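Open Kitchen Day at Dristwood

I got to Dristwood just before ten on Monday and there was already a line for the bread hall! Beca Howells took our group in first, past the big deck ovens, where they bake 400 loaves before most of us are awake. The rye smelled so good I bought one on the spot (and then had to carry it around all morning).

The jam room was my favorite. Ilham El Fassi let us taste the apricot next to the plum, and then a fig and pepper one that I'm still thinking about. She cooks in small copper pans and stirs by hand the whole time.

Lunch was soup in the yard, with Herman Mangundap ladling and telling stories about the old dairy. Bring cash, the soup stand doesn't take cards. Parking is free behind the Pliltier building, and the 261 bus stops right at the gate. I'm going again in May!

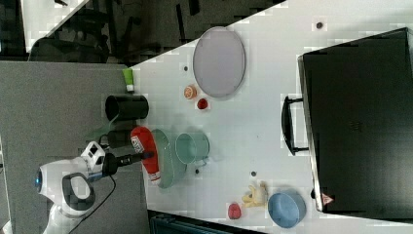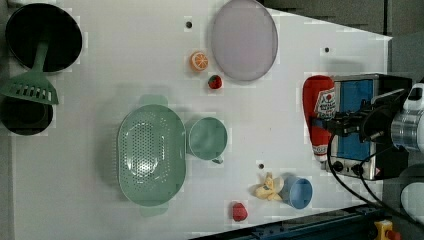
Kitchen things and toy food on a white tabletop, Dristwood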